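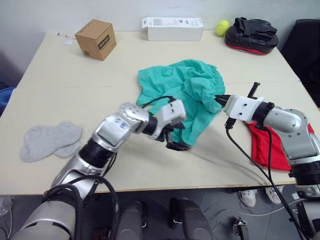

Teal cloth on the table, Monday.

Thread on the Provirville parish vote, for people who asked me after Mass.

The diocese wants to merge three parishes: Somero, Horkora and Amato. One pastor, one council, one set of books. The churches would stay open, at least for now.

The consultation letter went out in October. It had a form on the back with two boxes, support or oppose, and a few lines for comments. Horkora got 200 copies. Amato got 100 and ran out after the early Mass.

202 forms came back across all 3 parishes. The diocese has not said how they split. I asked the office and was told the figures go to the bishop first.

What changes right away if it goes through: the Saturday vigil at Amato ends. Sunday Mass at Somero moves to 8 a.m. Baptism and wedding records go to the Provirville office.

What doesn't change: the school, the cemetery fund and the food pantry. The letter says each parish keeps money that was given for a named purpose.

My own view is that one priest can't keep driving between three churches every weekend. I still marked oppose. I wanted the vigil kept and there was no box for that.

There's an open meeting Monday at 7 p.m. in the hall at Horkora. You can speak without signing up. Use the side door, the front steps are being repaired.

If you didn't get a form, the Somero office still has a few. They want them back by the end of the month.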